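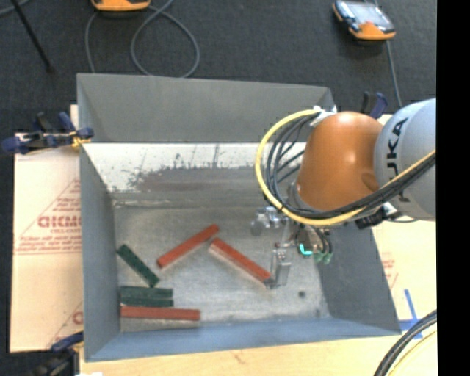
Set-up Guides > Bin Picking Cells > Section 3: Planning and Budget

Reading time: 3 min

3. Before you order anything

Read this whole section first. Most of the returns we get at Drelcombe are for parts that were fine, just wrong for the bin.

3.1 Sort out the bin

1. Pick the bin. One bin, final size. Do not quote an arm against "something like this".
2. Measure inside, top and bottom. Sloped walls eat floor space.
3. Check the depth against the gripper fingers plus the wrist. Fingers have to reach a part lying flat in a corner without the wrist touching the rim.
4. Plan how it's held down. Clamps on the rim are fine for trials. Budget a bolted fixture for production.

CAUTION: Clamp handles sit inside the arm's travel more often than people think. Enter them as obstacles before the first powered move.

NOTE: Bare metal bins scuff. Scuffs and shine change what the vision sees, so test with a worn bin, not a new one.

3.2 Arm and gripper

5. Payload = part + gripper + fittings + cables hanging off the wrist. Everybody forgets the cables.
6. Long thin parts: work out where the fingers go when two are touching. Bars side by side are the hard case. Send us samples of these, not the easy ones.
7. Order finger blanks at the same time as the gripper. Get 3 sets. You will recut at least one.
8. Confirm air or electric now. Changing later means new tubing, new fittings, new quote.

3.3 Cables

9. Leave slack for full wrist rotation. Then jog through every joint limit slowly and look for snags on the bin wall.
10. Add a dress kit line to the budget. The Kocsis kit fits most small arms, allow 7 working days.
11. Keep pendant leads off the walkway. Hook or tray, either is ok.

CAUTION: Stop the arm and lock it out before you re-route anything. No exceptions, even for one tie.

3.4 Money

12. Fill in the Faltby worksheet. Our starter fixture pack (plate, bolts, rim brackets) is $2,027 before shipping. Arm, gripper and controller are seperate lines.
13. Put in engineering hours. Almost 53 for a first cell, less if you've done one before.
14. Spares: fingers, tubing, one cable set. Buy with the main order, the freight is cheaper.
15. Guarding and risk assessment get there own line. Don't bury them in "misc".

NOTE: Orders shipping from Jiturberg close early in September for stock count. Get the PO in before noon on the last day of August or it waits.

Worksheet done? Go to Section 4, Mounting the Base.

Drelcombe Cell Systems | Contact support | © Drelcombe, all rights reserved | Back to top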